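About Fovness Reviews

Reading time: 2 min

Fovness publishes reviews of self-published and small press books. We started with fantasy and crime, and now cover literary fiction, memoir, poetry and books for younger readers as well.

The service was set up by Sun-ja Byun, who had spent 12 years as a copy editor at Skillow, a small press that mostly did regional history. She still edits every review before it goes out.

We have 88 reviewers. Most are librarians, teachers or booksellers, and each of them reads in two or three genres only. A book is read in full by one person. Reviews run to 300 words or so, with a one-line summary at the top, and they are unsigned.
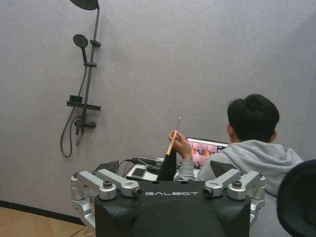
HOW WE WORK

Authors and publishers can send a finished book or a proof. We do not take sample chapters. Reviews are normally ready in seven weeks, and the author sees the text first and may correct errors of fact - a wrong name, say, or a wrong date. Opinions stay as they are. If an author would sooner not have the review published, we leave it off the site.

In October we added translated fiction, beginning with novels from the Kinnunen list. We also choose a Book of the Month from the titles reviewed, and there is no charge for that.

Our office is on the second floor of Sastolent House. Please post books to the office and mark the parcel with your order number. We can't return copies.

Filed under: About Us, For Authors

Recent reviews
The Salt Ledger
A Winter in Two Rooms
Grandmother's Dragon
Nine Letters to the Ferryman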